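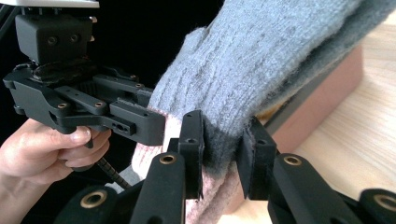

Moths got into my winter stuff again, so I'm spending the evening on wool. Most of the damage I find is in places that trap skin oil and crumbs. On a grey knit like this one I would start at the cuff of the sleeve and work up.

2/ Cedar blocks smell nice. They didn't do much for me. I bought 30 of them last November and still lost a cardigan.

3/ Freezing works better -- sealed bag, two weeks, then let it come back to room temperature before you open it.

4/ Darlene Doucette asked about mending. I use the Ashworth darning wool, one shade darker than the sweater. The holes still show if you look.

5/ Vacuum the closet floor too. I skipped that the first year.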